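Old Trucks, Cold Morning, and a Very Long Parts Table: Notes From the Gilutby Military Vehicle Swap

I got to the Gilutby fairgrounds before sunup, which is how you have to do it if you want first crack at the Dodge parts, and I still wasn't early enough. Two guys were already walking out the gate with a transfer case slung between them on a length of pipe. I had wanted that transfer case! Well, one like it, anyway.

For anyone who hasn't been, the Gilutby swap is the fall get-together for people who own, fix up, or just daydream about old army trucks. It moved to November a while back so it wouldn't step on the county fair, and the regulars have grumbled about the cold ever since. The news this year is that it keeps getting bigger. The gate counted 2,398 people through by closing time, the best turnout the show has had, and the parking field filled up so early that they opened the hay lot across the road. I parked my pickup over there and walked back through frost up to my ankles.

The other news, and the thing everybody was talking about in the coffee line, is that the Primalano collection is being broken up. If you've been around this hobby in our corner of the state you've heard of Primalano – the old cannery with all the trucks inside. It has been closed to visitors for years and the stories about what's in there have grown a little each season. Now there's an official list, printed and stapled, and it has 17 complete vehicles on it. Most are three-quarter-ton weapons carriers and command cars. There are two ambulances, one with its original rear doors, plus a bomb service truck that I would have bet money didn't exist.

The sale is going to be run by Karakaya Auctions, who had a tent near the entrance and were handing out the lists along with some pretty decent donuts. Bidding will be in person only for the vehicles. Parts and paper (manuals, data plates, a whole run of parts catalogs) go online afterward. You can look the trucks over the afternoon before the sale, and they told me hoods will be open but engines won't be started. Bring a flashlight. The cannery has about as much light in it as a coal bin.

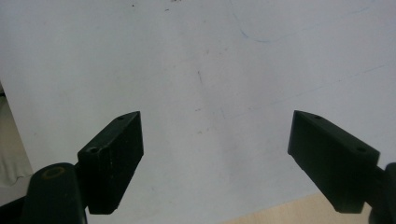
Naremska Mike, on the club message board, thinks the no-start rule is going to knock the prices down by a good bit, and that a flathead six that has sat since the cannery closed should be figured as a full rebuild no matter how nice the paint looks. He also wrote that the bomb service truck has the wrong axles under it, and that he'll believe otherwise when he sees the casting numbers.

I go back and forth on that. I've pulled the head off a six that sat in a barn through most of my marriage and found cylinder walls you could have shaved in. I've also bought one that "ran when parked" and found a mouse condominium and a cracked block, so maybe I shouldn't be giving advice. My own plan is to bid like the engine's junk and hope I'm wrong.

Back at the swap, prices were all over the place. Sheet metal is getting silly. A straight pair of front fenders for a half-ton was marked higher than what I paid for my first running truck, and they were gone by lunch. Wheels were cheap, though, and so were gauges, and there was a mountain of canvas – tops, seat covers, side curtains – that was priced to move and mostly didn't. I think a lot of folks are waiting to see what shakes loose from Primalano before they spend. I would be too if I had any self-control.

What I came home with: one horn button, a set of brake shoes in the grease paper, a heater box that I'm fairly sure fits something, and a winch drum. My wife asked what the winch drum was for. It's for a winch I don't have yet.

The Naremska club brought its recovery truck again and ran the pull-out demonstration in the low end of the field, which was muddy enough this time to make it interesting. They sank a little jeep up to the hubs on purpose and had it out before I'd finished my chili. The kids loved it. They did it again at 2 in the afternoon for everybody who had missed the first one, and that time the cable jumped the fairlead and they had to stop and sort it out, which I thought was the better show since you got to see how it all goes together.

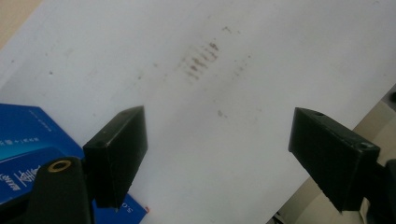 White sheet with a patch of brownish-gray streaks near the upper center.

A few housekeeping items before I go thaw out my feet. Vendor spaces for next year's swap are already open, and the indoor ones go first. The covered barn will be reserved for complete vehicles from now on, so if you sell parts you'll be outside or in the long hall. Truck-and-trailer parking stays behind the grandstand. And somebody left a very nice speed wrench on the table by the chili stand. It's at the gate office in Gilutby, and they'd like you to describe the handle before they give it back.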